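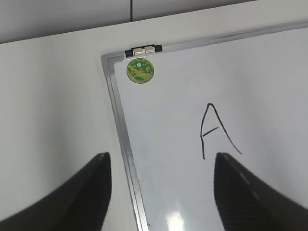 Keep the small whiteboard

Every few months someone in our office suggests getting rid of the whiteboards. Last June it was Sudheer Nambiar, who wanted the team's lists moved into an app by the end of the month. I was against it then and I still am.

A whiteboard asks very little of you. You pick up a black marker, write a big letter A, and anyone who walks past can read it. There is no password and no update to wait for. When Keerthana Thomas joined us at Purneo she was using the board within a minute of sitting down. It took her two days to get a login for everything else.

I am talking about the small sort, with a thin aluminium frame, that you can lay on a desk. The big ones on meeting room walls are another matter. People write on those once and then put "do not wipe" in the corner, and our old one still had a seating plan on it from before the move. A small board gets used because it is within reach, and it gets wiped because you run out of room.

I will admit they are not always looked after. The surface goes cloudy if you only ever rub it with a dry felt. The edges get ragged where the board meets the frame, and most people never touch that part from the day the board arrives to the day it is thrown out.

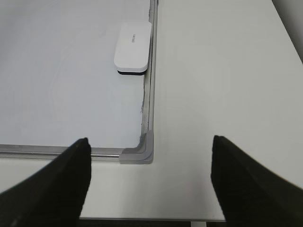 Eraser against the side rail, ragged strip along the inner edge.

Gopinath Fernandes says that kind of thing is proof the boards are cheap rubbish. I don't agree. A rough edge does not stop you writing in the middle. What does spoil a board is old ink left on for weeks, and that is our own fault — a damp cloth at the end of the day would deal with most of it.

The other complaint is that a board keeps no record. That is true, and I think it is mostly a good thing. Our shared folder has 1,986 notes in it and I would be surprised if anyone has opened the older ones again.
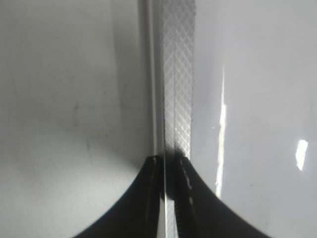
If something on the board matters, copy it down before you wipe it. Fongchan Wannasri does this in a paper notebook and has never lost anything I know of. The rest can go. Most of what we write in a working day is only useful until the job is done, and I would rather rub it out than file it.

So my view is that we keep the small boards, buy a few decent cloths and replace the markers when they run dry. Sudheer can have his app as well if he wants it.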